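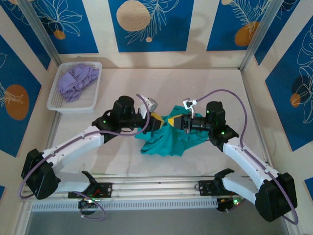 Just look up the license and stop worrying, somebody told me under my last post, so I looked up the license and now I'm worried. I keep $546 in the Skelline app, mostly because my landlord takes rent that way. The bottom of their website says "licensed money transmitter" and then, two lines down, "banking services provided by Brilldale." The terms of service say my balance "may be held" at Brilldale. May be! I may also be a concert pianist.

So which is it? Does a money transmitter license mean my balance is insured like a bank account, or does it only mean Skelline filled out a form? I found them in my state's lookup and the license is active. I have no idea what that gets me if they go under.

Posted by rentbeforenoon, 26/04/2022

okport_ledger

No, the license doesn't make your balance insured. They're two separate things that companies enjoy printing close together.

A money transmitter license comes from a state. In general it means the company has to post a bond, keep some net worth, let examiners in and hold safe assets against what it owes customers. It's worth having. It is still a different animal from deposit insurance, which covers deposits at an insured bank if that bank fails.

Where it gets slippery is the "may be held" part. If your money really is sitting at Brilldale, Brilldale is an insured bank, and the records show which part of the pot is yours, then coverage can pass through to you if Brilldale fails. If Skelline fails, that's a different mess. The insurance isn't for that, and you could be waiting in line while people sort out spreadsheets.

What I'd do:

Look up Brilldale in the FDIC's bank search. Use the full legal name, which will be in the small print.

Search the terms for "for the benefit of" and "pass-through." If neither turns up, write to support and ask where your balance sits today. Keep the answer, even if it's cheerful and useless.

Move whatever you don't need for rent back to your own bank. I leave $37 in mine, enough for lunch and a grudge.

cardigan_tax

Had Cisneros for years, never a problem. You're overthinking it. They wouldn't be allowed in the app store if it wasn't safe

slowclearing

The app store checks whether the thing crashes — your phone, that is, not the company.

One addition to the long reply above. Some apps only put your money at the partner bank once you turn on a feature, like direct deposit or the debit card. Until then it's just a balance the company owes you. Mine explained this in section 118 of the terms, and I'd had almost $318 in there on the strength of a nice logo. Check your settings for anything called "account upgrade" and read what it changes before you tap it. Transfers out to my bank took a couple of business days, so don't start yours the night before rent.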